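### 3.2 Station Layout and Upkeep of the Hand-Held Grippers

The kitchen station at the Beltusport site consists of one white table, a microwave oven with two round knobs, and a small set of props that changes with the task. The operator works seated and wears the head camera throughout. The same pair of hand-held grippers is used for every task at this station, so their condition has a direct effect on all data recorded there.

Each gripper carries a black-and-white fiducial marker. Pose is recovered from the markers by the Jibrin tracking package, which rejects any frame in which a marker edge is blurred or hidden. During the first weeks of operation most rejected frames came from two sources: smudges on the marker face and slack in the finger joint. Both are now checked at the start of each shift. The operator wipes the markers with a dry cloth, closes the fingers fully, and opens them against a gauge block. A gripper that shows visible play is taken out of service until the joint screw has been tightened.

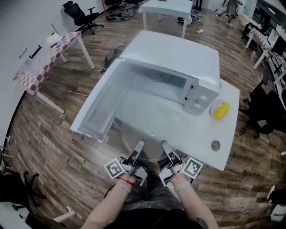 **Figure 4.** Kitchen station with the oven door open, the glass turntable plate on the tabletop, and a corn cob in a small bowl. Both grippers are directed toward the plate.

The finger joints are rated by our workshop for 700 hours between rebuilds. In practice the glass plate proved harder on the fingers than any other prop, and the interval for this station was shortened to 400 hours. A rebuild replaces the joint screw and the finger pads – the marker mount is left in place unless it has been knocked. If the mount is removed for any reason, the offset between marker and fingertip must be measured again with the Fetivari jig before recording resumes.

Calibration of the head camera follows a separate schedule and is repeated every 200 recordings. Records of both procedures are kept by Ezekiel Strickland in the station log, together with the serial number of each part fitted.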